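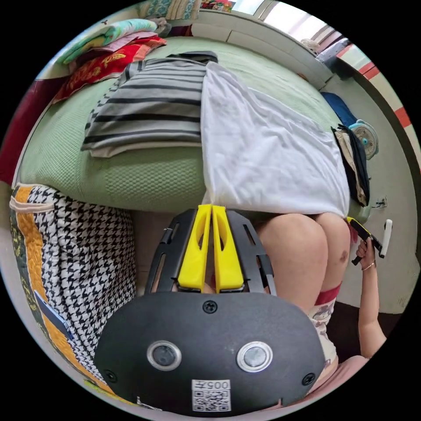 Llevo un mes largo doblando ropa con una pinza en la mano y ya va siendo hora de contarlo por aquí, que me lo habéis pedido varias veces en los comentarios de la entrada anterior. El kit se llama Sivo, lo vende Dukum y lo pedí en la versión de dos pinzas de mano, la que ellos recomiendan para tareas con tela. Pagado de mi bolsillo, por si alguien lo duda.

Para quien llegue nuevo: yo quiero entrenar un modelo que sepa doblar camisetas. Un brazo decente no me lo puedo permitir todavía (ni tengo dónde ponerlo, mi piso es el que es), pero los datos se pueden ir grabando antes, con las pinzas, y el brazo ya llegará. O eso me repito cada vez que miro la cuenta del banco.

## Lo primero, la caja

Vino bien embalada, con las dos pinzas, dos juegos de dedos de recambio, cables y un manual finito que se queda corto. La parte de montaje está clara. La de calibración la tuve que leer tres veces y al final acabé en el foro de usuarios, donde alguien había escrito los mismos pasos en el orden bueno. Una vez sabes lo que haces son 7 minutos de reloj. La primera vez me llevó una tarde entera, con café y con palabrotas.

Los dedos son amarillos, de esos blanditos con un hueco alargado en medio, y me encantan. ¡Qué bien agarran el algodón! Se adaptan al borde de la tela y no hace falta apretar como una bestia. Con una sábana encimera también van bien si la coges por el dobladillo. Donde sufren es con lo fino: una blusa de viscosa se me escurre una de cada tres veces, y los calcetines de deporte directamente los he dejado para más adelante.

## El día a día

Grabo en el dormitorio, encima de la cama, con lo que haya salido del tendedero. Probé en la mesa del comedor y queda todo más ordenadito, pero la camiseta resbala y encima se me acababa la superficie antes que la manga. En la cama, con la funda verde del colchón, la tela se queda donde la dejas. Además el fondo cambia solo: un día hay una manta doblada en la esquina, otro una bolsa colgando del borde, otro el ventilador. Yo eso lo dejo tal cual. En el foro hay gente que recoge la habitación como si viniera la suegra y luego se queja de que el modelo se pierde en cuanto aparece un cojín.

Mi rutina es más o menos esta:

- Calibrar las dos pinzas al empezar, siempre en el mismo sitio.
- Camisetas primero, que son lo que mejor me sale y me calientan la muñeca.
- Prendas grandes después, mientras todavía tengo brazos.
- Parar en cuanto noto que empiezo a hacer trampas con los dedos de verdad.

Esto último pasa mucho más de lo que os imagináis. Se te queda una arruga y la mano se va sola a alisarla -- y adiós toma, porque el robot no va a tener esa mano. Los primeros días tiré a la basura unas 40 grabaciones por esa tontería.

También hay que aprender a ir despacio, pero no demasiado. Si doblas a cámara lenta, los movimientos quedan rarísimos, como de persona que no ha visto una camiseta en su vida. Yo voy al ritmo de cuando estoy escuchando la radio y no tengo prisa.

## Lo que no me gusta

El peso. En la ficha parece poca cosa, pero a los 30 minutos se me carga el antebrazo derecho y tengo que soltar. Le he preguntado al soporte si hay una empuñadura más fina y me dicen que está «en estudio». Ya veremos.

El programa de escritorio, Villance, es correcto y feo. Sube las tomas, las empareja (izquierda con derecha) y te marca las que cree que están mal. Acierta bastante, aunque le tiene manía a la ropa blanca: con una tela clara muy grande delante me ha dado por perdido el seguimiento en tomas que luego eran perfectamente válidas. Hay que revisarlas a mano, y da una pereza tremenda. Los botones de aceptar y descartar están pegados, además. Pegadísimos. Ya os podéis figurar.

Y los recambios. Un juego de dedos suelto cuesta más de lo que debería costar un trozo de material flexible, y los envíos van por donde van: el mío tardó 9 días.

## ¿Y comparado con el Piras?

Me lo preguntáis mucho. El Piras lo tuve prestado en primavera y es más ligero, eso se lo reconozco, pero los dedos rígidos con ropa son un suplicio. Para coger tazas o cajas seguramente lo elegiría antes. Para tela, ni me lo planteo: Sivo, con antebrazo dolorido y todo.

Si vais a comprarlo, pedid de entrada el segundo juego de recambios y ahorraos un envío. Y haceos con una bandejita o algo parecido para apoyar las pinzas entre toma y toma, que yo las dejaba encima de la cama y siempre terminaba doblando la prenda con una pinza debajo.

Me queda probarlo con las fundas nórdicas, que me dan un miedo horroroso, y con toallas. En cuanto tenga algo entrenado, aunque doble fatal, lo subo. Las dudas de calibración dejádmelas en los comentarios y os voy contestando por las noches.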